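Prellerico Garment Handling Project
Interim progress report to the Rornodach fund
Reporting period: from June
Submitted 2021-09-04

3. Grip faults in the hand-held collection work

Collection of folding and lifting demonstrations in private homes continued through the period. Work with light garments is on plan. Work with padded and quilted garments was halted for six days after a fault in the finger linkage of the Venosberg gripper.

The fault shows as a gap between the commanded and the measured finger opening. On thin cloth the gap is small. On thick items the fingers flex outward at the tip, the encoder reports a closed grip, and the garment can slip out during the lift. Of 30 lifts reviewed on quilted items, 7 showed the mismatch. All 7 have been removed from the training set.

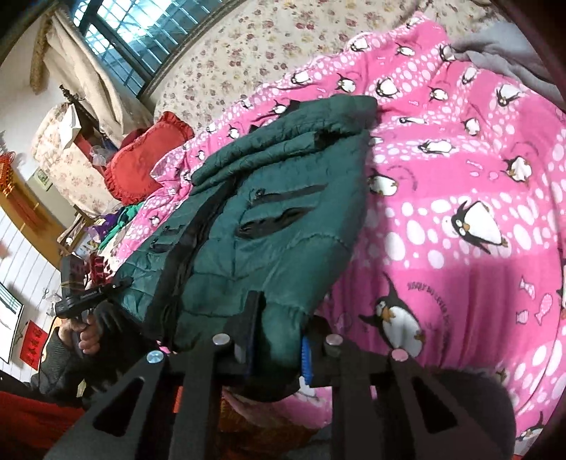
Figure 2. Gripper fingers at a quilted jacket, home session, bed surface.

The cause was traced to the screws holding the finger plates to the central mount. They had been tightened by feel, without a torque limit, and worked loose under side load. Mühlbauer supplied a revised mount with locking inserts. It has been fitted to three units. The remaining units stay restricted to light garments until they are changed over.

There was one safety matter. An operator's fingertip was pinched when a loose plate shifted during a regrip. The skin was not broken and no treatment was needed. Operators now check both plates by hand before each session, with the trigger locked — the check is entered in the session log.

Open items:
Refit of remaining units
Repeat of the rejected lifts with the revised mount
Software alarm for encoder mismatch, in bench test

No change to the budget is requested.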